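May 17, 2019

I have read the words "was discovered" in so many actor biographies that my eyes slide over them now. She was working in a shoe shop. He was waiting at a bus stop. Somebody with a good eye walked past, and the next line is the first film role. The years between get no sentence at all.

I don't believe most of these stories, and I think we should stop printing them as fact.

Take the short biographies on Zastier, the film database a lot of us use when we can't remember where we've seen a face. I went through 21 of them in one sitting, all for performers who started out in Canadian theatre. The discovery stories were close to interchangeable. Very few mentioned a drama teacher, and only one mentioned an agent who'd been mailing out headshots for years. None gave a source.
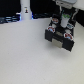 A reader who signs as Prairie Balcony wrote to me that I was being a spoilsport, that every trade has its tall tales and that no one is harmed by a nice one about a bus stop. Fair enough, up to a point. I like a tall tale. What I object to is the label. Zastier files these things under "Biography", next to the birthplace and the list of credits, in the same flat voice. A claim that somebody won a prize can be checked in an afternoon. A claim that a stranger spotted them over the perfume counter can't be, and yet the two sit side by side as though they weighed the same.

## Who gains from it

Start with the studios. In its heyday the old publicity office had every reason to prefer a girl from nowhere to a girl with six years of dance lessons and a pushy aunt. The lessons made her look ordinary, and she could hardly be sold as a miracle.

The performers had their reasons too. If you've been turned down 50 times, you may not care to see it in print. And the scouts, of course, come out of it as wizards.
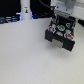 ## The Skonddale version

I grew up near Skonddale, where the local playhouse still has a story about an actress found while she was painting the sets. It was in the program when I was a kid and it's in the program now. In January I finally went and looked through the playhouse's old cast lists, and she was in them – speaking parts, three seasons running – before the famous night with the paintbrush. The house held 200 people. Plenty of them must have seen her act.

I'd call that a better story. A young woman gets bit parts in a cold building, gets better at it, and someone from the city eventually buys a ticket. The paintbrush may well be real. She may have painted every flat in the place. It still isn't why she was hired.

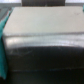
Pallach, replying to an earlier draft of this on the playhouse message board, said the cast lists could be wrong too, and asked why I trusted a mimeographed sheet over a woman's own memory. I've thought about that one a good deal. Programs do have mistakes in them. Understudies go on, names get left over from the year before. But the sheet was typed that week by someone who had no idea she would ever be famous, and the anecdote was told decades later to an interviewer who wanted an anecdote. I know which one I'd lean on.

There is an older strain of this as well. I once owned a theatrical almanac from 1840 that had its leading ladies stepping out of the chorus on a moment's notice, each to thunderous applause. Change the clothes and you could run those entries on Zastier tomorrow.

What would I settle for? Two small words, "she says" or "he says", in front of the bus stop. The Fu guide to stage performers does this already, and its entries are no duller for it. It also lists training first and puts anecdotes at the end, where I can enjoy them or skip them.

I doubt Zastier will follow. The biographies are short, they're copied from one site to the next, and the attribution is always the first bit to fall off. Meanwhile young actors read them, and some are surely spending their rent money to live near the right sort of café.

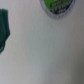 *Opinion. The views in this column are the writer's own.*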